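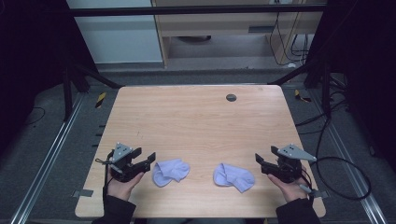

Gashaw College of Domestic and Hospitality Studies
Laundry and Linen Care, Unit 6: Sorting and Pairing Small Items

Purpose of the unit
This handout accompanies the practical session on socks and other small items. Students should read it before attending and bring it with them. Those who missed Unit 5 (Drying and Airing) should first read the notes held in the Stolier Room.

6.1 The work surface
Pairing is done on a clear, flat table at a comfortable standing height. Only the items being handled should be on it. Place the two socks side by side with a little bare surface between them, so that each can be picked up without disturbing the other. Pale socks can be hard to tell apart on a light table, and students who find this difficult may lay down a dark cloth.

6.2 Opening out
Socks usually come from the dryer crumpled, with the heel folded into the opening. Hold the cuff, shake once and lay the sock on its side. Smooth from the cuff towards the toe. Do not pull at the ribbing.

6.3 Checking the match
Compare the two socks in this order:
Colour, in daylight where possible
Length from heel to toe
Depth and stretch of the cuff
Wear at the heel and toe
Pastel shades such as lavender, pale grey and light blue are often confused under indoor lighting. A sock that has been washed more often than its partner may also look a shade lighter - this is still a pair and should be recorded as one.

6.4 Folding
Two methods are accepted for assessment. In the Andier fold, the socks are laid one on top of the other, toes together, and folded in thirds towards the cuff. In the Kudau fold, they are folded once at the ankle and stored upright. Turning one cuff over the other is not accepted, as it stretches the elastic.

6.5 Odd socks
Unmatched items go in the tray marked Singles and are kept for 8 weeks. They are then passed to the mending class for use as polishing cloths.

Assessment
Each student will be given 40 mixed socks to open out, match and fold. Marks are given for accuracy and neatness. Speed is not marked at this level.

Preparation for Unit 7
Bring one fitted sheet, clean and unfolded. Read sections 7.1 and 7.2 on corners and seams.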